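On Labeling the Household

Readers of this blog will be aware that I have, for the past year, kept a written inventory of the contents of our home in Prurstead. The exercise began in November, when our insurer requested a list of belongings and I was unable to produce one. The first version ran to 212 entries and omitted the garage entirely. The current version stands at 1003.

The principal difficulty has been the matter of small items. Furniture presents no challenge, as it stays where it is put. Pens, cords, spare buttons and the contents of coat pockets are another matter. My early policy was to record each of these separately. Duyên Đào, with whom I share the house, asked that this policy be reviewed, and it was. Small items are now entered by drawer, with a short note on what the drawer is meant to hold.
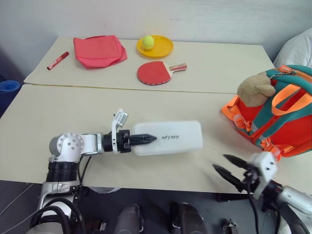
Bags required a rule of their own. A bag may be an item, or it may be a place where other items are kept, and for several weeks the inventory treated the same bags in both ways. Under the present arrangement, a bag in regular use is listed once, under the name of its owner, and its contents are left out. Folded bags are kept on the second shelf of the hall closet and are entered as a group.

I should also record a change of method. The list was first kept in a program called Zodel, which served well enough until it would no longer sort by room. Hưng Đàm recommended a plain spreadsheet and spent the better part of a Wednesday evening moving the entries across. Some 20 of them were lost and have been entered again by hand. I am grateful for his patience – and for his remarks on the number of umbrellas, which have been noted.

Work on the garage will continue as weather permits. The paint cans are complete. The tool bench is not, and the boxes from my aunt's house have yet to be opened. Those who have written to ask for a blank copy of the spreadsheet may expect one once the column headings have been settled.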